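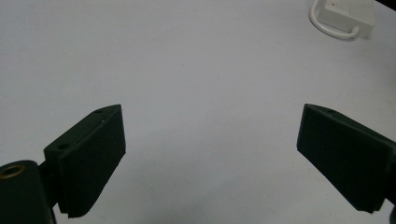
Jusham Robotics Club: minutes of the Wednesday meeting

Minutes by me again, as I sat nearest the laptop. We started at 7 pm, or near enough, once the kettle had been found. 9 of us in the room, apologies from two more who had a maths resit.

Last time's minutes
Agreed, apart from one spelling. It's Lorkolari with one K. I have fixed it and I'm sorry, everybody.

The gripper
Most of the evening went on this! We had it out on the white table and talked about the fingers for ages. The dark green plastic looks very smart, I have to say, and the little ridges along the bottom of the pads came out much crisper than I thought they would. The brass-coloured insert in the round mount got a few nice comments as well.

The argument (a friendly one) was over how wide the fingers ought to open. Half of us want them wide so you can come at a block from any old angle, and the other half reckon you waste time closing them again on every single pick. We went round this three times. In the end we said leave the opening alone until after the practice run, then vote. If you have strong feelings please write them on the sheet by the door and don't put them in the group chat at midnight.

Somebody asked if the textured pads could be swapped for something softer. Possibly, but we'd want a spare pair of fingers first and that means more printing. Two people said they'd have a go at drawing a softer pad at home and bring it next time.

Name for the entry
We have to put a name on the form. Abella won, 5 votes to 4, so Abella it is. I voted for the other one and I am being very grown up about it.

Jurnholm competition
We've got a place, hooray! It's in November and the rules came through this week. Each team gets 3 goes at the sorting task and your best one counts. We can take 2 grippers, so a spare is allowed, and I think we'd be daft not to bring one. Lifts still need sorting out. I'll put a list up.

Money
There's £70 in the tin. We agreed to spend some of it on filament and a bag of small screws (the short ones, we have loads of long ones). Entry fee is already paid.

To do
Print spare fingers: the Tuesday lot
Softer pad drawings: the two who offered
Entry form, with Abella on it: me
Lift list: also me
Bring biscuits: anyone but me, I did it last time

Any other business
The cupboard door is sticking again, so lift it as you pull. Next meeting same time, same room.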